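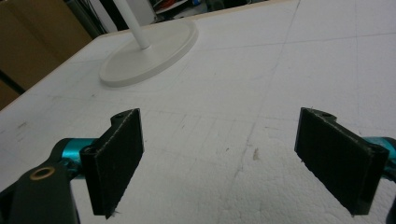

Stullham workroom, table surface review
Minutes, Thursday, May 27, 2021

Present: Aslı Aksoy (chair), Helju Vasiliauskas, Ayten Güneş (minutes)
Apologies: Zoila Mosquera

1. Minutes of the last meeting
Approved with one spelling correction.

2. Condition of the foam top
HV reported scuffs and small specks across the white foam, and a brownish mark near the middle. Wiping with a damp cloth to be tried on an offcut first. No solvent cleaners on the foam.

3. Pencil grid
The lines are faint. AA proposed going over them with a softer pencil and a steel rule. Agreed. Marker pens remain off the table.
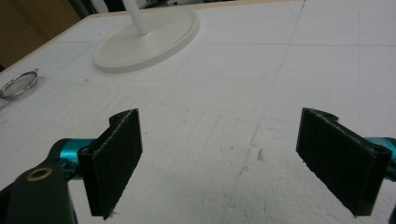 4. Stand
The round base stays within its outline on the foam. Anyone moving the stand is to put it back on the outline before leaving. HV asked whether the outline should be redrawn with the grid. Agreed.

5. Replacement foam
Quote from Kairys received, 83 per sheet. Findo has not replied. Decision held over.
Action: AG to write to Findo again.

6. Next review
October, same room.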